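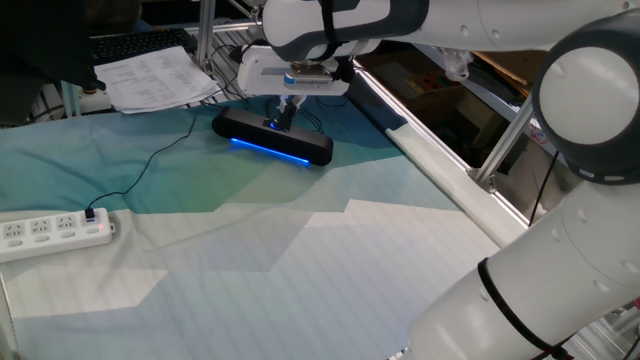
Figure 4. Enceinte barre noire posée en diagonale sur une nappe à bandes anguleuses ; le câble d'alimentation rejoint une multiprise blanche au bord de la table.

Imprimer | Envoyer par e-mail

4. La table, la nappe et le câble : où vit une enceinte ?

4.1. Un objet bas, long et étonnamment remuant

Les travaux sur l'écoute domestique parlent beaucoup des pièces et très peu des surfaces. On sait dans quelle partie du logement les gens écoutent de la musique, à quelle heure, avec qui ; on ignore presque toujours sur quoi l'appareil est posé. C'est pourtant par là que notre corpus s'est révélé le plus généreux, et nous avouons avoir pris un plaisir réel à le dépouiller. Les 1 019 relevés réunis dans le cadre du projet Tiltent, auprès de 352 foyers de Sovatberg et de Potbridge, décrivent des étagères, des rebords de fenêtre, des dessus de réfrigérateur, un tabouret de piano, et surtout des tables. Beaucoup de tables !

L'enceinte barre occupe parmi ces objets une place à part. Sa forme annonce une position - sous un écran, parallèle au mur, centrée - que les usagers respectent le premier jour puis abandonnent volontiers. Elle quitte le meuble du salon pour la table de la cuisine ou du bureau, se met de travers, partage la surface avec d'autres choses. Nous appelons « biais d'installation » l'angle qu'elle forme alors avec le bord de la table. La figure 4 en donne un cas très net : le corps de l'appareil, un rectangle aux angles arrondis, suit une diagonale qui ne doit rien à la géométrie du plateau.

Ce biais a longtemps été noté comme du désordre dans nos grilles. Eskil Lindqvist, chargé du premier codage, a proposé dès février de lui donner une rubrique propre, et nous lui devons une bonne partie de ce qui suit. Une fois le biais codé à part, les entretiens se sont éclairés. Les participants orientent la face avant vers la chaise où ils s'assoient, ou bien ils laissent l'objet dans la position où le câble le tire. Les deux logiques coexistent parfois dans la même maison, sur la même table, selon l'heure.

4.2. Ce que fait la nappe

Le textile est le second acteur de cette section. Nous avions prévu de le traiter en une ligne, comme un simple revêtement ; les participants en ont décidé autrement, et ils en parlent avec une précision admirable. La nappe protège le plateau, bien sûr. Elle amortit aussi le geste de poser, et plusieurs personnes disent reconnaître « le bon bruit » d'un appareil qu'on dépose sur du tissu. Une habitante de Potbridge compare ce bruit à celui d'un livre refermé. Nous n'avons pas cherché à le mesurer, mais l'étude acoustique que prépare Catherine Niven pourrait s'en charger, et nous l'attendons avec impatience.

Le motif compte tout autant. Sur un tissu uni, un objet noir s'impose comme une tache ; sur un imprimé à grandes formes, il trouve des lignes avec lesquelles dialoguer. Les bandes bleu canard, vert pâle et blanc de la figure 4, découpées comme des crêtes de montagnes, offrent un fond si mouvementé qu'une position oblique n'y choque pas l'œil. Flora Moffat, qui a étudié les toiles imprimées vendues sous le nom de Nzioka, parle à ce propos de « fond tolérant ». L'expression nous paraît excellente et nous l'adoptons : un fond tolérant est une surface dont le dessin absorbe les écarts d'alignement des objets qu'elle porte.

Les entretiens vont dans ce sens. Dans les foyers équipés de nappes à carreaux ou à rayures régulières, on raconte volontiers avoir « remis droit » l'enceinte. Chez les amateurs de motifs anguleux ou floraux, le verbe n'apparaît presque jamais. Il faudrait un échantillon équilibré pour en tirer davantage, et le nôtre ne l'est pas : les nappes à carreaux viennent en majorité de Sovatberg.

4.3. Le câble comme mètre ruban

Reste le fil, grand oublié des catalogues, où les appareils flottent sans attache sur des plateaux immaculés. Dans la vie courante, il dessine autour de la prise un territoire au-delà duquel l'objet ne va pas. Arnar Kárason a eu l'idée, simple et très féconde, de demander à 52 participants de tracer sur une feuille l'emplacement de leur enceinte, puis celui de la prise. Les croquis ont été faits de mémoire. Presque tous représentent le câble plus court qu'il n'est, et souvent parfaitement droit.

Or un câble droit est rare. Celui de la figure 4 est mince et noir ; il traverse la nappe vers la gauche, puis descend en serpentant jusqu'à la multiprise blanche. Il garde du mou, et ce mou a une valeur : c'est la réserve de déplacement de l'objet, la distance qu'on peut encore lui faire parcourir sans rien débrancher. Plusieurs participants la gèrent avec un soin remarquable, en boucle sous le bord du tissu ou enroulée derrière un vase.

La multiprise mérite elle aussi mieux que la mention distraite qu'on lui accorde d'ordinaire. Quand elle monte sur la table, elle change de statut. Elle devient visible, accessible, discutable ; on négocie ses emplacements libres, on débranche une lampe pour charger un téléphone. Un participant la nomme « le robinet ». Nous avons retenu le mot pour notre grille, où il désigne toute source de courant accessible depuis une position assise.

4.4. Deux lumières

Un dernier détail nous a enthousiasmés. Les relevés comportaient une question ouverte sur les signes qui permettent de savoir qu'un appareil est allumé, et nous attendions des réponses brèves. Elles forment un petit traité des lueurs domestiques. Il y est question de veilleuses que l'on masque avec du ruban adhésif, de diodes qui guident vers la cuisine la nuit, de bleus jugés trop froids pour une chambre.

Sur la table de la figure 4, deux signes se répondent à chaque bout du câble : la ligne bleue qui court au bas de la face avant de l'enceinte et le petit voyant rouge de la multiprise. Le premier appartient à l'objet et fait partie de son dessin. Le second dit seulement que le courant est là. Krešimir Lazarević suggère de les lire ensemble, comme une phrase à deux termes, et cette lecture convient bien aux récits de panne : on regarde le bleu, puis, s'il manque, on suit le fil des yeux jusqu'au rouge. La section 5 reprend ces récits un par un, en commençant par ceux des foyers où la multiprise se trouve au sol.

Ce site utilise des cookies pour mesurer la consultation des articles. Accepter | Refuser | Paramétrer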